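How I Clean a Slow Kitchen Sink Drain (Without Calling Anybody)

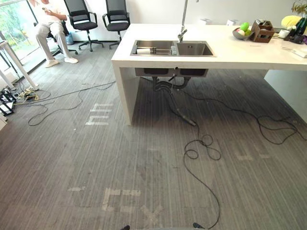

A double sink in a white island, with the basins and drain pipes showing underneath.

I put off learning this for years. Every time the sink got slow I'd pour something blue and scary down it, wait, and hope. Then a plumber charged me more than my car payment to spend a few minutes with a bucket and a wrench, and I stood there watching him thinking, well, I could do that! So now I do. My kitchen has a double bowl sink, and I've cleaned out the pipes under it often enough that I have opinions.

What you'll need

A bucket or a dishpan, low enough to slide under the trap
Rubber gloves
Old towels (more than you think)
An old bottle brush
A cheap plastic drain snake
A pair of big slip-joint pliers
A flashlight or a headlamp
A cup plunger, the plain kind for sinks

My pliers are Vokano, from the bargain bin at the hardware store, and they've been fine. The headlamp is a Zellix and the strap is shot, but I can't part with it.

Step 1. Figure out which side is slow

Run water in one bowl, then the other. If only one side backs up, the clog is probably in the short piece of pipe right under that bowl. If both are slow, or you run the left and it comes up in the right, look farther down, at the trap or the pipe going into the wall. This takes a minute and it'll save you from taking apart the wrong thing, which I have done, twice.

Please don't do any of this if you've just poured drain cleaner in there. That stuff can burn you. If it's sitting in the pipes, follow what the label says about flushing and leave the plumbing alone.

Step 2. Try the plunger first

Take everything out of both bowls, strainers too. Stuff a wet rag in the drain you're not plunging and hold it down hard. If you skip the rag you're just pushing air back and forth between the two sides. If you have a dishwasher, clamp its drain hose where it joins the sink plumbing so you don't shove dirty water back into the machine.

Put a few inches of water in the bowl, set the plunger over the drain and give it nine or ten good pushes. Pull it off fast on the last one. I usually do three rounds before I give up and get the bucket.

Step 3. Take off the trap

The trap is the U-shaped bend. Turn the faucet off, and if you have a garbage disposal, unplug it. Bucket goes under the bend, towels go around the bucket. Loosen the two big nuts, one at each end of the U. Plastic ones often turn by hand. If you need the pliers, go easy and support the pipe with your other hand.

Hold the bend level as it comes loose – it's full of water, and it doesn't smell like roses. Tip it into the bucket. Do NOT pour the bucket back into the sink. There's no pipe there anymore. Ask me how I know.

Lay the nuts and washers out on a towel in the order they came off, facing the same way. I take a quick picture with my phone too.

Step 4. Scrub and snake

Wash the trap out with hot soapy water, in the bathtub or outside with a hose. Mine is always gray grease with coffee grounds in it. While it's off, run the brush up into the pipe below each bowl, then feed the snake into the pipe at the wall. Twist, pull back, wipe it off, go again. If you hit something solid a long way in and it won't budge, that's when I'd pay the plumber.

Step 5. Put it back

Check the washers. If one is cracked or squashed flat, replace it. The Marquez Hardware near me sells a bag of mixed sizes and I keep one in the drawer. The slanted side of the washer faces the joint. Start each nut by hand so you don't cross the threads, get them all snug, then give each a small extra turn.

Step 6. Test it

Fill both bowls with warm water and let them go at the same time. Get down there with the flashlight and wipe a dry paper towel around every joint. A damp spot means that nut needs a bit more. I leave the bucket under it overnight and look again in the morning with my coffee.

I do the whole thing every February now, plus whenever the water starts hanging around. Bacon grease goes in a can these days, and the coffee grounds go out to the garden.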